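Reading a Package: Week 5 Handout, Printed Packaging and Everyday Design
Vendberg Evening Program — bring this to class with your tracing paper!

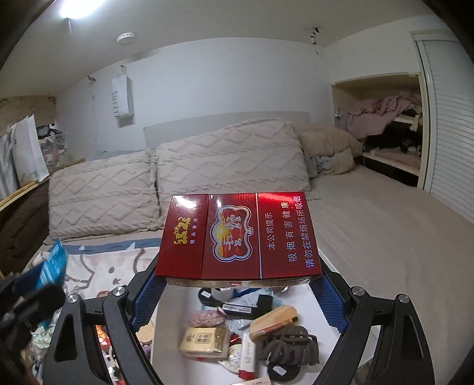 What we are looking at this week

Cigarette boxes are wonderful teaching material, whatever you think of what goes in them. A very small surface has to carry a brand, a picture, a product line and a health warning, and it has to do all that on a shelf full of rivals. Our Week 5 box is red, with a gold emblem of paired dragons and text in Chinese. No reading knowledge is needed for the exercises, but I have put the wording in the notes so you can match the characters.

Notes on the front face

Ground: deep metallic red with a fine ribbed texture. Ribbing catches light in a different way from a flat foil, and you will want to tilt your own samples under the desk lamp to get a feel for it.

Lid: the dragons, and next to them 精品香烟, "fine-quality cigarettes." Look how small and pale that line is compared with the emblem. The picture does the shouting!

Center: a scalloped, cloud-shaped border in silver and blue around a sunset in yellow and orange, with stylized silver characters laid over it. I love this part. Cloud borders turn up on ceramics, textiles and furniture, and we'll come back to them in Week 7 with the Skukimwood panels.

Warning panel: set apart by one thin silver line. Three rows, in silvery characters on red:
本公司提示 — a notice from the company
吸烟有害健康 — smoking is harmful to health
请勿在禁烟场所吸烟 — please do not smoke in no-smoking areas
The middle row has wider spacing than its neighbors. Try setting all three with the same spacing and see what happens to the block.

In-class exercise (65 minutes, pairs)

1. Draw the outline of the front face at twice life size. Mark the lid, the center and the panel as plain blocks first, no ornament.
2. Shade the blocks by how fast your eye goes to them. Compare with your partner before talking it over.
3. Redraw the center border with a straight edge in place of the scallops. Keep both versions.
4. Move the silver line a finger's width either way. Which block suffers?

Homework for Sunday

Find one small package at home (tissue packs, snack packets, tea, anything with a front) and write one page on it using the same headings. Pandey, chapter 3, is the reading, and the part on metallic inks is a treat. The Indon sample drawers are open from 4 p.m. if you'd like to handle more foils and ribbed boards. Please put them back in the right drawer, there are 192 of them and they are only sorted by finish.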